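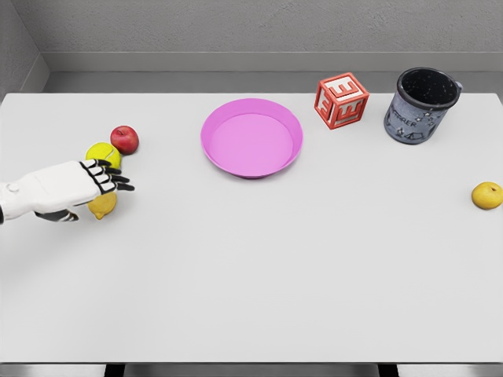 6 December 2019

Up too late again, feet like ice. Boiler man never came. Rang Jokent twice, on hold both times, gave up and put the oven on with the door open.

Choir was a mess tonight. Freya Hebden has us doing the slow carol in parts now and the altos (me, mostly) keep sliding up to the tune. She stopped us at the same bar over and over. Then the heating went off there too so we sang the last one in coats. Concert still on for Parkau, bus leaves at 5, must not forget black tights. Must BUY black tights.

Paid the car - 647 for brakes and a thing I didn't understand. Ouch. So no new coat til after Christmas. Mom says she'll send her old green one, which I have been dodging since November. Might take it. It's warm at least.

Neno off her food again this morning, then ate a whole slice of ham off my plate when I went for the phone. So not that sick. Vet can wait.

Finished the Juhl book on the bus. Didn't like the end, he just leaves and the sister gets one page?? Going to tell Dad to skip it.

Tomorrow - stamps, tights, ring boiler people AGAIN, cards for the upstairs lot. Find the good scissors. Practice alto line in the shower.

Snow on the hill when I shut the curtains, only a bit. Smells like it might do more tonigth. Bed.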